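Print this page | E-mail this page

Garka Practice Keyboard — Set-up Guide
Section 2: First set-up and first week of playing

Read the whole section once before plugging anything in. Takes a few minutes. Saves a phone call.

Before you start

You need: the keyboard, the power adapter, the folding stand, the sustain pedal. Headphones if you have neighbors. Music rest is packed under the keyboard, people throw it out with the box. Check.

CAUTION: Use the supplied adapter only. Other plugs may fit. Don't.

Setting up the stand

1. Unfold the stand on a level floor. Both feet flat.
2. Pull the locking pin, pick a height, let the pin snap back. Push down on the stand with both hands. If it drops, the pin isn't in.
3. Lift the keyboard on from the front. Two people is easier.
4. Tighten the straps. Snug, not hard — the case can mark.

Note: Right height = forearms level when your fingers rest on the keys. Sit first, then judge. Most people set it too high.

Connecting up

5. Volume all the way down.
6. Pedal into the jack marked PEDAL. Foot OFF the pedal when you switch on, or it works backwards (up is down). If that happens switch off and start over.
7. Adapter into keyboard first, then into the wall.
8. Press POWER. Wait for the light to go steady.
9. Bring the volume up slowly while you play one key.

CAUTION: Headphones — turn down before you put them on. Every time.

Setting the metronome

10. Hold METRO for 2 seconds. It starts at 100.
11. Tap + or - to change. For the first week go slower then you think you need. If you are making mistakes it's still too fast.
12. Press METRO again to stop.

Note: The click does not come through on recordings. Not a fault.

Your first week

Right hand alone first. Thumb on middle C, one finger per key, five keys up and back. Say the letter names out loud, feels silly, works. Then left hand alone. Hands together only when each one is even by itself.

Use the Lamptey lesson book if you got the bundle. Otherwise any beginner book is fine. Ureo app is optional, the keyboard does everything without it.

Short and daily beats one long session on Sunday. Stop if your wrists ache. Shake out, check the seat hieght, try again later.

Known problems

No sound: headphones still plugged in. Almost always this.
Notes ring on forever: pedal, see step 6.
Keys feel uneven: straps too tight, loosen one turn.
Power light blinks: wrong adapter, or adapter not pushed in all the way.

To reset everything, hold POWER and METRO together. This wipes your saved recordings — all of them, no getting them back. Copy off first.

Where to put it

Away from radiators and direct sun. Leave room behind for the cables. Don't run the pedal cord where people walk.
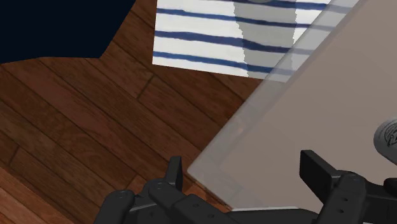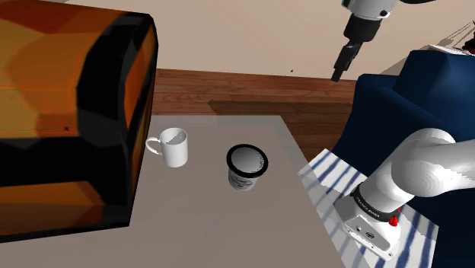 Fig. 2-1 (first picture): plank floor and dark rug. Fig. 2-2 (second picture): gray table top.

Section text: Ayuba Atinga. Next: Section 3, Recording and playback.

Contact Forkness Music Supply | © Forkness | Back to top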